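Small spaces and renting > Furnishing a room for a lodger, what is really needed?

veerle_l
Apr 2, 2022
Hello all. I am new on this forum and English is my third language, so please be patient with me. My mother Liesbeth and I have a house in Brandow with one small bedroom that stands unused after my brother moved out. We would like to rent it to a student or a young worker from May. The room has a bed, a small cabinet and a window to the garden. My budget for everything is 510, including paint. My question is what a lodger really needs in such a room, and what is a waste of money. My mother wants to buy a desk and an armchair and a new wardrobe. I think the room will be full before the person brings one bag.

roald_s
Welcome. I have rented out a room for 8 years. Your mother is right about the desk and wrong about the armchair. Nobody sits in an armchair in a bedroom, they put clothes on it. Buy a good mattress first. If the mattress is older than your brother's school diploma, throw it away.

amberd
I disagree with Roald about the desk. I was a lodger myself for a long time, in Saden, and I did everything at the kitchen table or on the bed. The desk took all my floor. What I missed was a place for small things: keys, medicine, charger, letters. Ask the person before you buy a desk.

roald_s
You were lucky that you were allowed at the kitchen table. In many houses the lodger is expected to stay upstairs in the evening. Veerle, is that the case with you?

veerle_l
No, the kitchen is for everybody. My mother would be offended if somebody did not sit there.

Onyekachi_O
Then I am with Amber. I would also say, don't buy the wardrobe. A second-hand rail and some hooks are enough for one person. My sister-in-law bought a big wardrobe from Van Hecke, paid nearly her whole budget, and the door could not open fully because of the bed. Measure with the doors open, and not only the outside size.

Another point is the rent agreement. Write down what is in the room and let both persons sign it. I had a disagreement over a lamp once, and it lasted longer than the lamp.

veerle_l
Thank you, the list is a good idea. May I ask about the deposit also? A neighbor told us to take 2,000, but to me it looks very high for one room.

roald_s
Too high. Take one month. People who can pay 2,000 at once will look for a whole apartment. Check also what the rules are in your town, they are not the same everywhere.

amberd
One month, yes. And give a receipt.

Back to the small things. What works for me in a little room is one plastic basket with a handle for every kind of stuff. I can lift the basket away when I want to clean the top of the cabinet, and put it back with one hand. 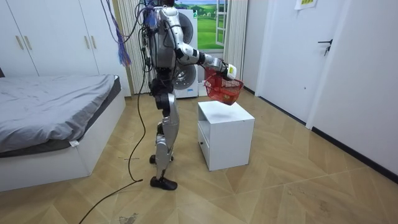 I prefer the open kind, with holes, over a closed box. In a closed box I forget what I have. Drawers are the same problem for me – I own three pairs of scissors and they are all at the bottom of something.

roald_s
Open baskets collect dust. I would rather have one good drawer with a lock. A lodger lives in the house of strangers, after all, and wants to put a passport somewhere.

Onyekachi_O
The lock is a fair point. But it can be a small cash box, it doesn't need to be a drawer. Pravent sells them, or any hardware store.

veerle_l
I have read everything to my mother and she has agreed to forget the armchair. The wardrobe we are still discussing. The desk we will wait with, until we know who comes. Yesterday I looked at the mattress from below and Roald, you were right, I will buy a new one. Does somebody know if I should choose a firm one or a medium one, when I don't know the person?

roald_s
Medium. And a mattress cover that you can wash at high temperature.

amberd
Medium, for once we agree. Buy two covers, so there is one on the bed when the other is in the laundry.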